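Rumple

A rumple is an irregular group of folds, ridges and creases in a thin, flexible surface. The word is used mostly of cloth, and above all of bedding, but writers on pattern and form also apply it to foliage and paper. A rumple differs from a pleat, which is laid in deliberately and keeps a regular spacing.

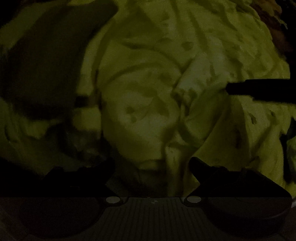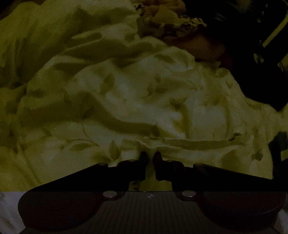
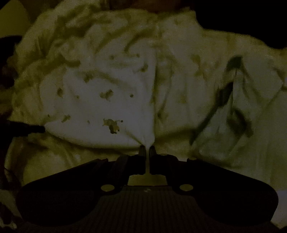

Irregular folds and creases seen at close range

Terms

A fold is any place where the surface turns back or bends over on itself. A crease is the line left along a sharp fold, and may stay after the surface has been opened out. The raised part between two creases is called a ridge if it is long and narrow, or a mound if it is broad. Radiating creases, sometimes called gather lines, spread from a point where the surface is pinched or held.

Bedding

A duvet forms wide, soft folds, as the filling resists tight bending. A flat sheet has nothing inside it and takes many smaller ones. Weave, fibre and finish all have a bearing on the result: linen creases sharply, while brushed cotton tends to fall in rounded shapes. A percale sheet of 300 threads holds its creases more firmly than a sateen of the same count.

Printed covers hide light creasing better than plain ones. Leaf and stem patterns are a common choice for this reason, particularly in muted colours close to the ground shade. On plain white cloth the shading in each hollow is easier to make out.

Foliage

Many leafy vegetables have leaves with a crinkled surface, known to botanists as rugose or, when blistered, bullate. Savoy cabbage is the usual example. The leaf tissue between the veins grows faster than the veins themselves and buckles outward. In a headed plant the leaves also press against one another as they grow - the inner ones are more tightly curved than the outer.

Smoothing

Bedding is smoothed by shaking, pulling from the corners or ironing. Shaking lifts out mounds but leaves creases in place. For a duvet 182 cm wide, most household guides suggest two people, one at each end. Cotton is best ironed slightly damp and from the hem toward the centre.

Classification

In her handbook Cloth at Rest (Honwood Press), the textile writer Eulalia Leiva sorted rumples into slack, pressed and drawn, according to whether the surface had been dropped, squeezed or pulled from a point. Her samples included 470 squares of cotton and linen from the Pereyra mill. The drawn type is the only one with a clear direction.

See also: Crease; Drape; Gather; Pleat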